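Thursday, after lunch

Glue day again. I promised myself I'd write this up while it's fresh, as last time I left it a week and couldn't read my own scribbles on the test strips.

So, the wheat starch paste. The batch I made up on Monday's recipe from the old card (one part starch to five of water, soaked overnight, cooked slowly) has come out far too stiff for the spine linings. It's lovely for boards, I'd use it on boards all day long, but on the thin kozo it drags and pulls the fibres up. I let half of it down with cold water, pushed it through the sieve twice and tried again. Much better! Brushes out flat and you can still slide the paper about for a bit before it grabs.

The other half I've left thick, in the jar with the red lid. Please don't thin it, whoever gets to it first, I want it for the Dorkinholm ledgers.

Speaking of which. The Dorkinholm ledgers are in a worse state than the survey made out. There are 56 of them on the list and I've now had my hands on the first few shelves' worth. The sewing is mostly sound, the leather is mostly not. Red rot on nearly every spine, the sort that comes off on your cuffs and stays there. I've been putting on the consolidant with a soft brush, two thin coats and a good long dry between, and it does hold the powder down, but it darkens the leather more than I'd like. I did a patch on the inside turn-in of volume three first and I'm glad I did. Diluted by half it hardly shows, so that's what I'm going with until someone talks me out of it.

Volume seven is the odd one out. Somebody has rebacked it in the past with what looks to me like bookcloth and hot animal glue, and laid on a good thick layer of it too. It cracked when I opened the front board (gently, before anyone asks). I put a poultice of methyl cellulose on for 40 minutes under a bit of polyester film and most of it came away with the bone folder. The rest needs a second go. I don't want to leave it on longer in one sitting, the damp was starting to creep towards the text block and I'm not having tide lines on my conscience.

Paper for the guards: we're nearly out of the light Levchenko tissue. I rang to ask and they only sell it by the pack now, 300 sheets, and that's more than we'd get through in a couple of years, but it does keep if it's flat and dark. I've asked whether the Prendidik studio wants to go halves. They used it on their map job and were pleased with it, I think.

Records next, because I keep getting asked. I'm still writing the treatment sheets by hand and typing them up on a Friday. Condition before, what I did, what with, how long for, condition after. It's slow but I catch things on the second pass that I'd missed on the first, such as the two volumes I'd somehow given the same number in June. Finished sheets get hole-punched and go in a binder in shelf-mark order. Loose ones live in my tray and if you borrow one, put a slip in.
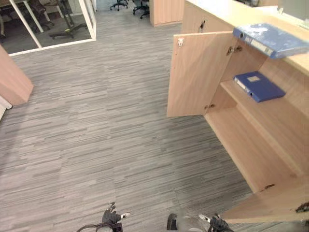

Blue binder, on the shelf in the long cupboard.

Back to the bench. I tried the new Dakico press boards this morning and I'm in two minds. They're properly flat, can't fault them on that, and the edges are nicely rounded so they don't mark the joint. But they're heavy! Two of those and a brick on top of a weak text block is asking a lot of it. I'll keep them for the bigger volumes and stick to the old birch ones and a lighter weight for anything thin.

Pressing times, so I stop guessing: spine linings overnight, guards a couple of hours with a change of blotter halfway, tear repairs twenty minutes and then leave them be. I'm forever peeking at the tear repairs too early and lifting the feathered edge.

We've got roughly 1,000 loose leaves still to surface clean from the same deposit, by the way. Smoke sponge first, then the soft brush, and stay well clear of the pencil notes in the margins – some of them are very faint and the sponge will have them off in one wipe. I did a small pile before tea and my wrist has had enough.

To do: second poultice on seven, order blotter, wash the sieve properly this time (it smelt), and chase the tissue.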